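The Gezer was going to fold laundry by September. I'd told my sister so at dinner, in front of witnesses, which was dumb, but I'd had two glasses of wine and a very good day with the wiring.

Yavuz Çetinkaya came over to help and took over the dining table like a man setting up camp. "Start with the white one," he said. "Purple later. Purple scares me."

"It's a towel!"

"It's a towel with opinions."

So we did the white one. Pinch, lift, let it hang, put it down, again. By try 17 I was naming the shapes (bishop's hat, sad tent, my uncle's nose) and Yavuz was writing every name down in the log, dead serious, in his tiny square handwriting.
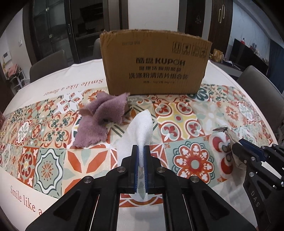
The white cloth on its way up, with the purple towel waiting its turn.

I thought bishop's hat. Yavuz said tent, and we argued over it long enough for the tea to get cold, and then we argued about the tea.

"What do you do when you fold one?" he asked finally. "You, with your own hands?"

I stood there and tried to think. Corners, I guess? My mother used to snap a sheet so hard the curtains moved, and I've never once managed it.

"Write down 'snap,'" I said.

He wrote down "snap," put a question mark after it, and reached for the purple towel.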